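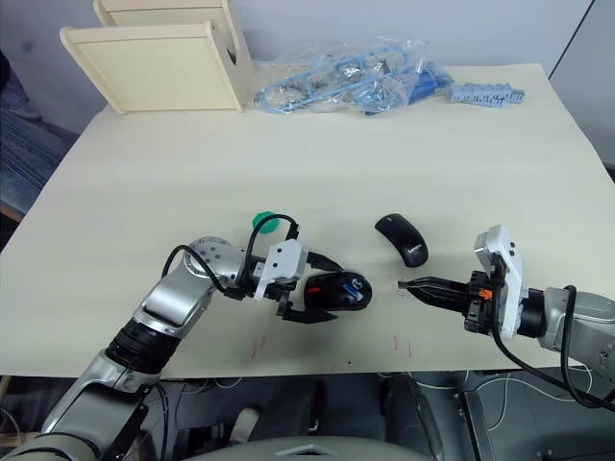

About Us

Skundside started with a drawer. Anselmo Cárdenas had spent most of his working life in school offices, and every one of those offices had a drawer (you have one too, we'd bet on it) where the computer mice went to be forgotten, along with bags of little metal bits, a ruler or two and whatever came free with the printer. One November he carried the contents of his own drawer home in a shoebox, spread it all out on the kitchen table, and found that most of what was in there still worked perfectly well once it had been wiped down and given somewhere to live.

That was the beginning of it, and we have grown since then, though we still do the same thing at heart. We sort, clean, check and rehome the small stuff that piles up on and around people's desks. Mice, keyboards, pen racks, letter holders, clips, cables, desk lamps, the odd stapler. Offices and schools send us their boxes, we go through them by hand on a big plain table, and the good things go back out into the world.

Jhosep Sánchez joined in our second year, and he is the reason our shelves look the way they do. Before Jhosep we had a system that Anselmo could explain and that no other living person could follow. Now everything has a labeled tub, small metal parts stay in clear bags so you can see what's in them without opening anything, and the table gets wiped down before a new box is tipped out. He is quite firm about the wiping.

Our workshop is at 228 Quintero Street, on the ground floor of the old Stetwood building, Unit 2. Come in by the side door and you'll hear the radio. We have room for 80 boxes at a time along the back hall, and if you've ever visited us right after the end of a school year you will know that we sometimes test that limit! Please do call ahead if you're bringing more than a carload.

What happens to your box

When a box arrives, we open it on the table and put like with like. Mice get plugged in and tried, buttons and wheel both, and then cleaned around the edges where the dust collects. Wooden racks and organizers are checked for wobbles and glued if they need it. Plastic bags are kept and used again until they really can't be. Anything beyond saving goes to the electronics recycler or the scrap bin, and we'll tell you what went where if you'd like to know, since many schools have to write that down somewhere.

The things that pass are made up into desk sets, and we call these Skikis. The name came from Anselmo's niece when she was very small and was trying to say something else entirely, and it stuck. A Skiki usually has a mouse, something to stand papers or pencils in, and a handful of useful bits and pieces. They go to students, to people setting up a desk at home for the first time, and to small offices on tight budgets. Last year 2235 of them left our side door, which still makes us a little dizzy when we see it written down.

Visiting and getting in touch

We're open mornings from nine until noon, and you're welcome to drop off, pick up or just have a look around. There is usually coffee. If you have a drawer like the one that got us started, bring it along, and don't feel you have to sort it first.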